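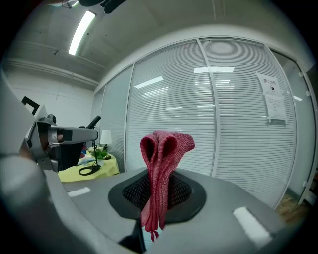 Pinkish-red cloth, folded, up against the gripper. Camera's on the tool.

nneka_o
Finally getting somewhere with the hand-held gripper build, so I'm posting the view from its own camera. I'm on cloth this week and folded towels are driving me nuts. Mine bunches into pleats down low and curls into two loops on top. I want to hold a fold without mashing it. The lens bends everything like crazy but I love how much it takes in!

Anybody got a trick for fabric? I've spent 44 bucks on pad material alone.

somogyi_fan
Looks good to me. What's the mesh bit in the black pad?

nneka_o
Just texture for grip. I had smooth pads in January and cotton slid right off them - this one came out of the Konel thread, post 1549 if you want to dig.

flotarau
I'd swap that lens. You're giving up half your picture to the ceiling light and the blinds, and the corners are black anyway. A 60 degree lens would put all your pixels on the towel.

ifeoma_ajayi
Disagree with flotarau. I ran a narrow one for nine days and hated it. Soon as the cloth was close I couldn't tell where the tool was pointing. With the wide one you've got that yellow-green tablecloth and the lamp to go by, and the white strips on the gray part give you something fixed too.

flotarau
Sure, but a bent window frame isn't much of a landmark. You have to undo all that curve first.

ifeoma_ajayi
You calibrate once! Took me one evening, and most of that was hunting for my printed grid.

nneka_o
Keeping the wide one for now, sorry flotarau. Ifeoma, could you send me your grid file? And does your grip ease off at all on thick folds, or do you just close it the same every time?

ifeoma_ajayi
Same every time on thin stuff. For towels I stop early and let the pad do the work. File's in the Hikelum folder, it's the one with "grid" in the name.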